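Progress report: Groen Community Hair and Scalp Care Training, second quarter

Prepared for the Kevon Fund by Zofia Kozłowski, program lead

Recruitment closed in October with 30 trainees enrolled across the Bromley and Gerkness sites. Two left in the first month, one for full-time work and one who moved away. We filled both places from the waiting list, and the new trainees have made up the sessions they missed.

The first unit covered washing, scalp checks and basic sanitation. Genowefa Czarnecka taught it at both sites. All but three trainees passed the practical on the first try, and those three will retake it next Wednesday evening. The written part was harder for people who have been out of school for a long time. Genowefa has rewritten the study sheets in larger type with shorter sentences.

The second unit, on cutting and sectioning, started a week behind schedule at Gerkness. The delay came from the plumbing work on the shampoo sinks, which the landlord had promised would be done before we moved in. Bromley was not affected.

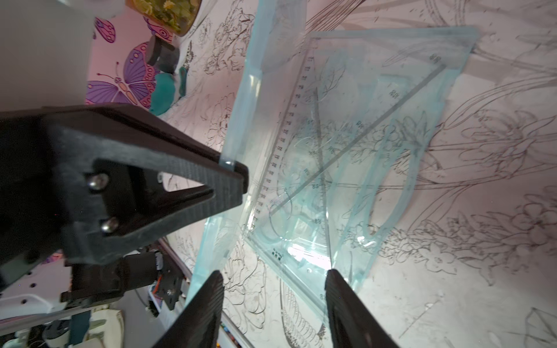
Spending is close to plan. We set aside $2,120 for practice heads, combs, clips and shears, and have used most of it. The practice heads cost more than quoted, so we bought 10 instead of 12 and the trainees share them in pairs or threes. We would like to move $400 from the travel line to buy the other two and replace worn clips. Please let us know if this needs a formal request.

Open clinic hours began at Bromley, with free trims and scalp advice for local residents. Turnout was low on the first two afternoons and better once Roman Ostrowski put notices in the library and the laundromat. Several visitors asked about thinning hair. Trainees are told to refer those questions to a doctor or pharmacist, and we have printed a card they can hand out.

Still to do before the next report:
Finish unit two at Gerkness and hold the retakes
Sign agreements with the two salons that have offered placements
Nikola Rutkowska to collect trainee feedback forms from both sites
Confirm the spring room booking at Bromley

Receipts and attendance sheets are in the shared folder. Questions about the budget should go to Edmund Wasilewska.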